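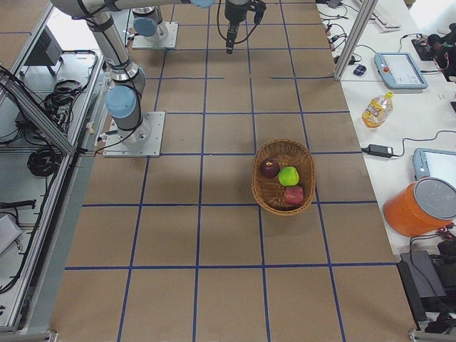 August 1, 2021 — two-arm table, cable and base check

Came in to settle the argument about whether the drift is mechanical or whether the Prakura calibration script is making it up. My bet was the script. Still is, mostly.

Base plates first. Put the wrench on every bolt on the near arm's plate. One gave a little, the rest were tight. The far arm's plate was fine all over. The setup sheet says to retorque every 300 hours. The counter reads 1467 and the log shows two retorques, the last one in April. Either we don't write things down or we don't do them. I marked the bolt heads with paint pen so next time we can see movement without guessing.

One loose bolt doesn't explain the offset we've been complaining about. Would like that on record before it becomes the official cause.

Cables. The straps along the near arm are holding, but they were pulled too tight at the second joint. Ran the arm slowly through its range from the pendant and the bundle went stiff well before the joint limit. Cut two straps, gave it slack, strapped it again. Left the loop by the base plate alone, the connector there seats properly and I don't want to invent a new problem. Gripper cable has a wide loop and needs it. Please don't tidy it up.

Paper and tape. The grid is laid by hand and it shows. Fine for putting the basket back in the same area, useless as a measurement. Somebody's notes quote an error in "squares." A square is not a unit. If you want a number, touch off on the plate corner.

Software. Hikier's update notes promise "improved repeatability." Ran 42 basket approaches on the old version and 42 on the new one, apples in, same start pose. Couldn't separate them. Maybe it helps on other arms. Rolled back to the old one, at least we know its habits.

E-stop on the pendant: pressed it during a slow move, arm held, reset clean. Did it again with the arm reaching out and got the same result. Haven't tested the second pendant.

Still open:
— Bolt check again after 66 hours, compare paint marks.
— Second pendant e-stop.
— Power bricks on the floor under the side table. Want them on a shelf, Obi bracket would do if Miltden ever ships it.
— Rerun calibration cold, first thing, before anyone has moved the arms. If the offset is there cold, I'll stop blaming the script.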